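Company > Who We Are > The Incident Page

About Nonside

Wednesday, June 22, 2022 | by the Nonside team

41 shares | 6 comments

Most companies put their founding story here. Ours involves a rented unit, a used compressor and a disagreement over the lease, so we'd like to tell you about the gripper fault instead. Customers ask about it anyway, usually in the first phone call.

Nonside makes small two-finger grippers and the training data that goes with them. People squeeze the hand-held version, pick things up, and the recordings teach an arm to do the same. Our specialty is food packaging: wrappers, pouches, sachets, anything shiny that bends when you look at it. We picked this field on the theory that it would be easy. Groceries are light and they don't fight back.

What went wrong

In May we delivered a packing cell called Bender to a snack distributor named Kassa. (The name was chosen before the machine had bent anything. We have since been asked to run future names past the customer.) Bender's job was to lift pouches and packets off a white table and set them in a carton. It did this well for most of a week, and we had started writing a rather pleased press release.

Then it began to let go late. The fingers opened, the arm moved off to the next item, and the pouch came along for the ride, hanging from one fingertip. Sometimes it fell in the carton. Sometimes it fell on the floor. Once it fell into the light curtain at the edge of the cell, which stopped the arm exactly as it should have, and a Kassa employee reached in to clear it. He pressed reset on his way out, with his sleeve still over the table.

The arm moved. He wasn't hurt, because he was quick, and we don't consider "he was quick" to be a safety feature.

We shut the cell down that afternoon and brought the problem back to our own bench. We went through the finger tips, the pivots and the gap between the jaws at full opening, on the same sort of white tabletop, with the same sort of packets lying around.
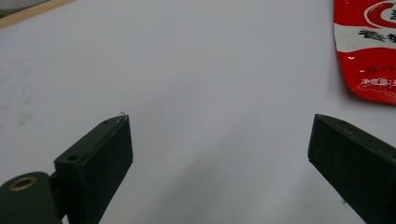

Kassa's shift lead told us on the phone that none of this would have happened if the reset button had been somewhere a person had to walk to, and that she had said so on installation day. She had. It's in our notes, underlined, next to a drawing of a sandwich.

There were two faults, then, and we had been busy admiring only one of them.

The first was cling. Thin film picks up static, and a scrap of it on a finger tip is enough to make the next package hang on. Our software checked whether the jaws had opened. It never checked whether the item had left, since we had assumed the one meant the other. The log for the week showed 189 late releases, every one filed as a success.

The second was the reset. It sat within arm's reach of the table, and the controller took it as proof that the cell was clear. A button can't know that. We had bought the controller from Hisurik and wired it ourselves, so the blame for the wiring stayed in our building.

The retest took three weeks. We ran the awkward items on purpose, spouted pouches above all, pinching them low down where the film folds over itself and gives the jaws the least to hold.
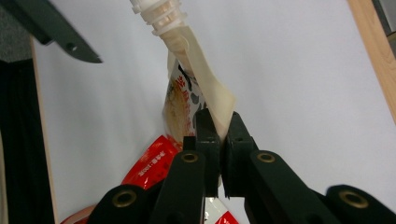

What we changed

The reset is now outside the guard, five steps from the table, with a clear view in. Pressing it starts nothing. The operator has to look, reset, and then press start as a separate act, and yes, people complain about the walk.

Finger tips get wiped at every shift change. The arm also pauses after opening and checks for anything still attached, which costs a little speed. Kassa noticed the speed before they noticed the safety, but they did renew.

Any near miss now stops deliveries until three of us have signed the report, and one of the three has to be somebody who didn't build the thing.

Working with us

We're a small shop and we answer our own phone. If you have a package that slips, sticks or sags, send us a box of them. Please leave them sealed. We learned that one separately, with soup.

Filed under: Company, Safety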